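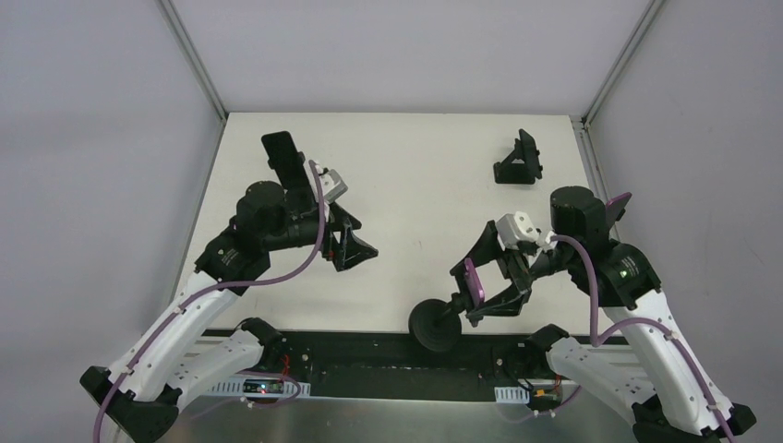 Ticket 163: Right gripper lets thin parts turn between the fingertips
Opened: Sunday, July 30, 2023
Station: Esham, two-arm cell
Status: Open

Problem
Comparing the Wotex and Mavberg finger sets on the phone stand pick. Both arms run the black open-frame fingers with the white module over the gripper. Thin parts rotate when the right arm lifts them by the edge.

Log
1. Ran 200 picks per finger set, same script. Mavberg slipped on 2 picks, Wotex on 31.
2. Swapped fingers left to right. The slips stayed with the right arm.
3. Checked the purple cable on the right arm. The loop below the wrist housing is tight. Moved the clip on the long link back one hole and reran. Fewer slips, not zero.
4. Raised the closing current limit to 1,120 mA. No change.

Next
Replace the right gripper motor, then repeat step 1 with both sets. Leave the camera settings alone until then.

Contact: Fothergill Automation Support | Back to top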